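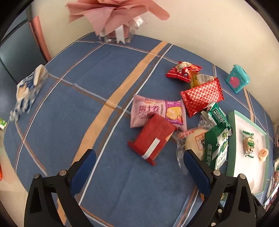
Desde Joraso preguntan si la demostración de la jornada de puertas abiertas se mantiene a las 9, porque el grupo de visitantes ya está confirmado y les haría mucha ilusión ver cómo se recogen los dulces.

Ticket 223 — Pinza manual, pérdida de seguimiento
Estado: en observación

Hola a todos, y gracias por la paciencia. Sí, se mantiene. Os cuento con calma lo que hemos visto: al acercar los dedos a los paquetes, el programa Clisska perdía la posición durante unos 2 segundos y luego la recuperaba como si nada. Cambiamos el cable por el de repuesto que nos prestó Vestton (¡mil gracias!) y el fallo siguió igual.

Después bajamos el umbral de confianza a 58 y repetimos la recogida entera, sin cortes esta vez. No me atrevo a cerrar el ticket todavía — prefiero ver otra tanda con los envoltorios brillantes, que son los que más guerra dan.

Pendiente: que Kabbaj nos mande el registro completo de la tarde.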